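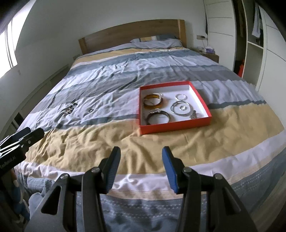
Rule 15 said that a thing belonging to someone in the house must never be set down where it could roll. The trainer from Catance read it out twice on her first morning, and she copied it onto the back of her hand.

By June she had done 67 bedrooms for the Jallby contract. She worked the grippers, one in each hand, and whatever she did with them the machines would learn to do later. If she was careless, 200 of them would be careless.

The apartment on Ivinov Street belonged to a widow who stood in the doorway the whole time.

"The rings go in last," the widow said.

The rule sheet said largest first, so they agreed. She closed the jaws on a ring, waited for the count the rules asked for, and lifted. It slipped and landed on the duvet.

"Do you erase that one?"

"No. Rule nine. We keep the drops and mark them."

"My husband dropped everything," the widow said. She came in and sat down on a chair. "Does it get marked against you?"

"A little."

She opened the jaws and went back for the ring. The widow told her to take her time.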